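机器能帮我们做家务了吗?

青少年科普读物·生活中的自动化
适合阅读年龄:九岁至十二岁
编写:Trirnholm 科学普及中心少儿读物编写组

一、从收拾一张桌子说起

请同学们先想一想自己家里的桌子。写完作业以后,桌上可能有杯子、喝过的瓶子、用过的纸巾、几支笔,还有充电用的电线。家长说一声“把桌子收拾一下”,你就会动手:杯子送到厨房,瓶子放进回收桶,纸巾扔掉,笔插回笔筒。整件事情用不了多长时间,你一边做还可以一边唱歌。

对于机器来说,这句话却包含了许多道难题。什么叫“收拾”?哪些东西应该留下,哪些东西应该拿走?杯子倒在桌上,应该从哪里抓?瓶子里如果还有水,能不能倾斜?电线从充电器下面绕过来,会不会在拿东西的时候被一起带走?

这些问题,人往往想都不用想就已经处理好了。机器则需要一项一项地学习。本文将向同学们介绍,目前的机器在家务和店铺工作中能够做到什么,还有哪些事情暂时做不到,以及科研人员正在用什么办法教它们。

二、我们身边已经有的机器

有些家务,机器早就在做了。洗衣机可以把衣服洗净、甩干;洗碗机可以冲洗盘子;扫地机器人可以在地板上来回走动,把灰尘吸进尘盒。它们都是很好的帮手。

不过,请注意它们的工作方式。洗衣机不会自己去捡地上的袜子,需要有人把衣服放进去,再关上门。洗碗机不会把碗从餐桌上端过来,也不会把洗好的碗放回柜子。扫地机器人遇到地上的玩具,通常会绕过去,有时还会被袜带或者电线缠住,停在原地等人来解救。

这些机器有一个共同的特点:每一种只负责一件事,而且要由人把准备工作做好。洗衣机里面的滚筒,形状永远不变;衣服不管是什么样子,进了滚筒就一起转动。工程师把复杂的环境变成了一个简单的“盒子”,机器只需要在盒子里工作。

工厂里的机械臂也是如此。它们能够整天拧同一种螺丝,位置十分准确。零件由传送带送到固定的地方,每一个都一模一样。如果有人把零件转了个方向,又没有告诉机器,一些较简单的机械臂仍然会向原来的位置伸过去,结果什么也没有抓到。

家里的桌子没有传送带,也没有固定的位置。今天杯子在左边,明天可能在右边,后天可能根本不在桌上。科学家把这样的地方称为“非结构化环境”。这个词听起来有些难,意思是:东西放在哪里,事先没有规定。

三、第一道难题:看清楚

机器用摄像头来“看”。摄像头拍下的画面由许许多多个小点组成,每个小点只记录颜色和明暗。画面本身并不会说“我是杯子”。机器要通过大量的练习,才能把一片颜色和“杯子”这个名称联系起来。

透明的东西特别难认。一本红色封面的书放在木桌上,边缘清清楚楚。透明的塑料瓶则不同,光线会从瓶身穿过去,机器看到的有一部分是瓶子后面的东西。瓶子表面还会反光,亮斑随着灯的位置而改变。有些测量距离的传感器会向外发出光线,再根据返回的光来计算远近;遇到透明塑料,光线可能直接穿过去,传感器就会认为那里是空的。

瓶子上的标签对机器很有帮助。标签不透光,颜色固定,机器可以先找到标签,再推算瓶身在哪里。同学们可以在家里做一个小观察:把一个撕掉标签的瓶子和一个带标签的瓶子并排放在窗前,退后几步,看看哪一个更容易看清轮廓。

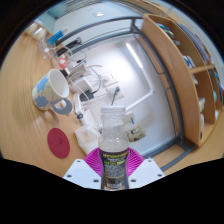 图一 夹爪夹住一只带深色标签的透明塑料瓶,桌上还有马克杯、圆垫和电线。

除了透明,还有一个问题叫做“遮挡”。一件东西挡在另一件东西前面,后面的那一件就只露出一部分。杯子的把手有时搭在杯垫上,从某个方向看过去,杯垫就不是完整的圆形。人看到一段圆弧,马上就知道那是一个圆;机器则要学会把看不见的部分补上。

桌面上的电线也让机器很为难。一根电线可以弯成任何形状,几根电线叠在一起,很难分清哪一段属于哪一根。杯子总是杯子的样子,电线却每次都不一样。

四、第二道难题:拿得稳

看清楚之后,机器还要伸手去拿。我们的手有五根手指,皮肤能够感觉到压力、温度和滑动。当你握住一个瓶子,瓶子稍微向下滑了一点,手指会立刻加一点力气。这个过程非常快,你自己往往没有察觉。

许多机器的“手”叫做夹爪,只有两根手指。两根手指从两边靠拢,把东西夹在中间。夹爪的样子虽然简单,却能够完成不少工作。为了夹得更稳,设计者常常让与物体接触的部分带有柔软的表面,或者做出一条一条的纹路。柔软的材料可以顺着物体的形状略微变形,接触的面积就会增大;纹路可以增加摩擦。轮胎和运动鞋底上的花纹,也与增加抓地的能力有关。

力气的大小也要合适。塑料瓶的瓶壁很薄,空瓶和装满水的瓶子捏起来完全不同。装满水并且拧紧盖子的瓶子比较硬,空瓶则容易被捏扁。陶瓷杯很硬,不会变形,但是表面光滑,而且掉在地上会碎。一团纸巾几乎没有重量,碰一下就会移动。如果对每一样东西都使用同样的力气,收拾桌子的工作就难以顺利完成。

以下是几种常见物品对夹爪提出的不同要求:

空塑料瓶:力气要轻,最好夹在带标签的下半部分,那里便于辨认。
马克杯:可以夹住杯壁,也可以夹住把手;杯子倒下时,要先判断杯口朝向哪里。
纸巾:没有固定的形状,需要从上方捏起。
扁平的杯垫:紧贴桌面,两根手指很难伸到下面去,有时要先推到桌边,再从边缘夹住。
电线:拿起一端,另一端可能会拖动别的东西。

最后一项看起来不起眼,在实际工作中却经常造成麻烦。机器拿起一根线,可能会把插在墙上的充电器一起拽下来。所以,有些研究项目规定,机器暂时不整理带电的线路,这项工作仍由成年人负责。

五、机器怎样学习

过去,工程师会为机器写下每一步动作:向前移动多少,张开多少,夹紧多少。这种办法适合工厂,却不适合家庭,因为谁也无法为每一张不同的桌子都写一份说明。

现在,科研人员常常使用另一种办法,叫做“示范学习”。由人来做动作,机器把动作和画面一起记录下来,再从中寻找规律。这和同学们学习写毛笔字有些相似:老师先写一遍,学生看老师怎样起笔、怎样收笔,然后自己反复练习。

示范可以用几种方式进行。有的由人通过手柄远远地控制机械臂;有的由人直接握着机械臂移动;还有的由人手持一只夹爪去拿东西,夹爪上装有摄像头。第三种方式不需要把沉重的机械臂搬来搬去,在厨房、教室、书桌旁都可以进行。手持夹爪和机器的夹爪可以做成相同的形状,人用它夹东西时的办法,机器以后也能照着使用。

装在夹爪上的摄像头常常使用广角镜头。广角镜头能够看到很宽的范围,代价是笔直的东西会变弯,桌子的边缘像一张弓,书架也像是弯下了腰。人看惯了直线,会觉得有些奇怪。机器可以通过计算把弯曲的线条还原,也可以直接学习这种弯曲的画面。

Vurno 桌面整理项目就采用了示范学习的方法。项目组为“把瓶子拿起来”这一个动作收集了 500 次示范,为整套桌面整理任务收集了 2,258 次示范。同学们可能会问:拿一个瓶子,为什么要示范这么多次?

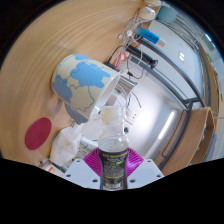
原因在于变化。瓶子可以站着,也可以躺着;可以放在桌子中间,也可以紧挨着别的东西;灯光可以从前面照过来,也可以从后面照过来。如果每次示范都完全相同,机器就只会应付那一种情况。示范的人会有意改变物品的位置,换一个方向伸手,有时还会故意把杯子放倒。机器见过的情形越丰富,遇到新桌子的时候就越有把握。

失败的示范同样要认真对待。有时瓶子在半空中滑落,有时夹爪没有对准。项目组会把这些记录单独存放,并且写明出了什么差错。机器如果把错误的动作当成正确的动作来学,以后就会重复同样的错误。

六、在店铺里会怎样

商店的货架看起来比家里的桌子整齐得多,机器在那里工作会不会更容易?答案是:有些方面更容易,有些方面更难。

容易的地方在于,商品都有固定的包装,同一种饮料的瓶子大小相同,货架上还有编号。机器可以事先记住每一种商品的样子。仓库里的机器已经能够搬运整箱的货物,并把箱子送到指定的地点。

困难的地方在于顾客。有人拿起一包饼干,走了几步又改变主意,把饼干放在了牛奶旁边。有人推着购物车从机器面前经过,有的小朋友会跑过来看。机器必须随时停下来,确认周围安全之后才能继续。

Ó Ceallaigh 杂货店曾与编写组所在的中心合作,让一台机器在店铺关门以后试着把饮料瓶摆上货架。试验只安排了一层货架,一共 20 个瓶子,瓶子的种类只有 2 种。机器最后把瓶子全部摆了上去,但店员仍然需要检查标签是否朝外。机器知道瓶子要站直,却没有学过标签应该朝向顾客。店员认为这是理所当然的事,所以事先没有写进任务说明。

这件事提醒研究人员,人们在布置工作时,常常会省略许多自己觉得不必说的内容。对于机器,这些内容都要补充完整。

七、现在能做到什么程度

综合目前公开的各种试验,可以这样回答题目中的问题:机器已经能够完成一部分家务,但还不能像人一样,走进任何一个房间就开始干活。

比较有把握的工作包括:拿起一个立着的瓶子或杯子,放到旁边的盒子里;把形状规则的物品按颜色分开;在事先布置好的桌面上擦拭一块固定的区域。

正在努力学习的工作包括:叠衣服,拿起倒下的杯子并把它扶正,把湿碗放进碗架,在杂乱的桌面上先后拿取几样东西。这些工作有时成功,有时不成功,速度通常也比人慢。

仍然十分困难的工作包括:整理一团电线,判断一张纸是废纸还是作业,在抽屉里翻找一件被压在下面的小东西。判断一张纸有没有用,靠的是对家里生活的了解。奶奶写在纸巾盒背面的电话号码,也许比一本书更重要,机器很难看出这一点。

八、安全与责任

家用机器必须把安全放在首位。机械臂移动的时候,它的周围不应当有人把手伸进去。正在试验的设备应当装有停止按钮,由成年人看管。同学们如果在科技馆或者学校见到这类设备,请遵守现场的规定,未经允许不要触摸。

摄像头也需要慎重使用。会收拾房间的机器,就要看见房间。它拍下了什么,画面存放在哪里,谁可以查看,这些都应当由家人事先了解并且同意。

还有一个问题,请同学们和家长一起讨论:如果机器学会了收拾桌子,你还愿意自己动手吗?Grindelstead 小学的几个班级曾经就此开展过讨论。有的同学希望把洗碗交给机器,把浇花留给自己;有的同学认为自己的书桌只有自己才能收拾,别人一动就找不到东西了。

九、小小观察活动

请在家长的陪同下,完成下面的活动。需要准备的材料有:一双厨房用的夹子,一个空塑料瓶,一个不易摔坏的杯子,一团纸巾,一个杯垫。

第一步,把四样东西随意放在桌上,让杯子侧着躺下。
第二步,只用夹子,不用手,把它们依次放进一个纸盒。
第三步,闭上一只眼睛,再做一遍。
第四步,请家长改变物品的位置,再做一遍。

活动结束以后,请在笔记本上写下:哪一样东西最难夹?你换过几种夹法?闭上一只眼睛以后,是否更难判断远近?夹子碰到物品的时候,你能不能感觉到物品快要滑下来了?

十、词语解释

夹爪:机器用来抓取物品的部件,常见的夹爪有两根手指。
传感器:能够测量光线、距离、压力等情况的元件。
遮挡:一件物品挡住另一件物品,使它不能被完整地看到。
示范学习:由人先做动作,机器根据记录下来的动作和画面进行学习。
非结构化环境:物品的位置没有事先规定的地方,例如家里的书桌和厨房。
广角镜头:能够拍到较宽范围的镜头,画面边缘的直线往往会变弯。

教师和家长可将本文与本系列中的《洗衣机里的小电脑》配合阅读。学校如需印刷用于课堂教学,请保留编写单位名称。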